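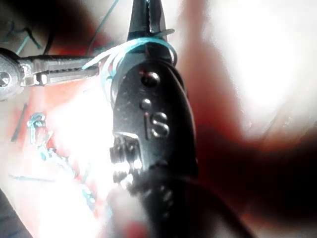
Blue wire looped over the wire strippers, with offcuts on the bench.

Community > Trip Reports > Stultesier open afternoon

Last updated: March

Stultesier opened its workshop to visitors for an afternoon, and nine of us from the Prekton evening class went along. The building is behind the bus depot and the sign is small, so allow extra time to find it. We signed in at the front, got a sticker each and were taken through by Toàn Đoàn, who runs the demonstration program.

The work in the main room is all showing. A person sits at a console, puts a hand in each of two controllers, and the arms copy the movement. Everything the arms do is saved along with the camera views and used later to train the software. The staff call a single go at a task a demo. Their total for the wiring and stitching tasks was 2,204 on the day we went, and Toàn said a fair number of those would be thrown out.

We watched the wire task first. The tool is a common stripper and crimper of the kind you would find in any shed. The operator has to bring the wire to the notches, and thin wire tends to go its own way. Ours went through it slowly. She stopped twice to look at the side monitor, because the view from the wrist is so close that the tool covers most of what you want to see. Glare off the bench is another complaint. They are trying a different lamp from Zakeck and hadn't made up their minds about it.

Visitors could have a turn at moving a foam block with the Toma trainer, which is the older console. I had four minutes. The arms lag a little behind your hands and there is no feeling of touch at all, so I squashed the block on my first try and dropped it on my second. A boy of maybe twelve did much better than any of the adults.

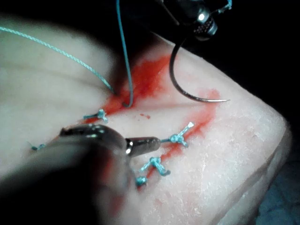
Stitching was the part I had come for, as I used to teach wound closure to nursing students. They use a practice pad with fake blood on it, much like the ones we had. The curved needle is held in the right-hand driver and the teal thread stands out well against the pale pad, which must help when you are judging everything from a screen. I would have asked a student to trim the knots more evenly, as some had short tails and one was a bit of a tangle. Toàn said uneven work is kept if the stitch holds, so that the software sees more than one way of doing it. I am still not sure I agree, but he has thought about it longer than I have.

Someone asked how long it takes to learn the console. New operators do 34 hours on the trainer before any of their work is saved. Pay and shift lengths also came up and were answered plainly. Nobody on the team claimed the arms would be working on patients, and the stitching is there as a hard test of handling thread.

Tea was in the hallway at 3:30. Parking is free on the street but the spots fill early. The floor is level throughout, and there are stools in the viewing area if you ask for one. Closed shoes are required, and they did turn one of our group back to the car to change.

Prekton Evening Class Newsletter | Contact the editor | Copyright Prekton Evening Class | Back to top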